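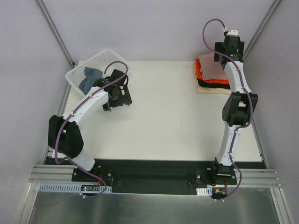 Muvanent
Fabric care label list, README

What this is

A plain list of care labels off household textiles. Towels, sheets, tea towels, curtains, a few doona covers. 900 labels typed in by hand, one per row. Started in March because the Orton laundromat kept getting asked what the little symbols mean and the chart on the wall there is wrong in 2 spots.

Files

labels.csv - the main one
symbols.csv - symbol codes and what they mean in words
fibres.csv - fibre names, spelling tidied up
notes.txt - odds and ends, read before you email

Columns in labels.csv

id - just a number, gaps are fine, doubles got pulled out
item - towel, sheet, etc. 11 kinds all up
fibre - as printed, first fibre listed comes first
wash - hottest wash in Celsius, or HAND, or NONE
bleach - Y, N, or OXY for non-chlorine only
dry - LINE, FLAT, TUMBLE LOW, TUMBLE, NONE
iron - dots, 0 to 3
colour - colour of the item, my words, don't lean on it
source - Ambrose, Orton, or Vavosora

Where they came from

Ambrose rows are from the op shop sorting room. Orton is the laundromat, lost property mostly. Vavosora is a small linen hire place, they sent scans and I typed from those. Scans not included, they asked us not to.

Blank vs NONE

Blank means couldn't read it, faded or cut off. NONE means the label says don't. Please dont mix these up, version 1 did and every faded curtain came out as unwashable.

Known problems

- Fahrenheit labels were converted and rounded to the nearest 5. Original number not kept, sorry.
- Old wool blankets use symbols from before the current set. Best guess, marked OLD in notes.txt.
- "Cotton rich" is left as is. No percentage on the label so no percentage here.
- Too many towels. Curtains are thin on the ground.
- 6 rows have a tumble symbol and the words "do not tumble dry" on the same lable. Kept both, see notes.txt.

Not for

Working out how to wash something you care about. Read the label on the thing itself. Silk especially.

Fixes

Send the id and what it should say. One fix per message is easiest. New rows welcome if you have the label in your hand, no copying from shop websites.

Licence

Use it however you like, say it came from Muvanent.

To do

Pillow protectors. Split fibre into two columns. Redo the wall chart for Orton.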